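How do I get tea stains out of a light gray cup without wrecking the finish?

Posted by mugwump1888 in Kitchen & Cleaning, 16 May 2026
706 views

Hi all! I have a plain light gray cup, straight sides, no handle, that I drink tea out of pretty much all day long. I bought it at a Vullard outlet last August and it was lovely and clean inside for maybe two months. Now there's a brown ring about an inch below the rim and a sort of tan shadow on the bottom that laughs at dish soap.

I've tried hot water and soap (nothing), the green side of a sponge (I stopped when I heard it scratching) and one run through the dishwasher, which left it looking the same only shinier. My sister-in-law swears by bleach but I really don't want to drink out of something I bleached.

Also, side question, I keep the cup on a little tray and the tray has picked up a drip mark or two. Can I use the same stuff on both? It's pink and I'm scared of fading it.

Thanks!! I know it's only a cup but it's my favorite one.

Colport_Kettle
Member, 300 posts

Baking soda! Seriously, that's all you need. Put a spoonful in the cup, add just enough water to make a paste, and rub it around with a damp soft cloth. Leave it ten minutes, rub again, rinse really well. I do mine every couple of weeks while the kettle's on and the ring never gets a chance to settle in.

If it's an old stain, fill the cup with warm water with a good spoonful of baking soda stirred in and let it sit overnight, then do the paste in the morning. My worst one took three rounds. I almost gave up after the second, so don't panic if it only looks a bit better the first time.

For the tray I'd go easier. Dish soap and warm water first, and if the mark's still there, a tiny bit of the paste on your fingertip, no cloth. Start in a corner. I've got a pale pink one with a raised white rim and I'm careful with it too. Mine sits out on a dark table next to the cup, so every speck shows up, ugh. 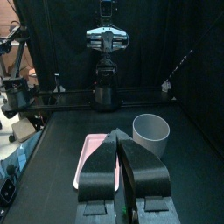 My pink tray, with the gray cup to the right.

Oh, and dry the tray standing up if you can. Water likes to sit along the inside of a raised rim and you end up with a chalky line there, and then you're cleaning that too. White vinegar on a cotton swab gets rid of the line on mine.

erkudeo_fan
New member

denture tablet. drop it in, fill with warm water, go to bed. rinse it twice. works on thermoses too

dont know about trays

LongSteep
Member, 200 posts

Second the baking soda. I'd add one thing, find out what the cup is made of before you go at it again. Glazed stoneware can take a fair bit of rubbing. Plastic can't, it gets fine scratches and then the tea grabs on even faster. If you already used the green side of the sponge and the stain came back darker, that could be what's going on.

And please don't mix anything with bleach, vinegar especially. If your sister-in-law has been at the cup, wash it thoroughly and let it dry before you try something else.

mugwump1888

Overnight soak is going on tonight! Checked the bottom and it says stoneware, phew. Will try the fingertip thing on the tray this weekend.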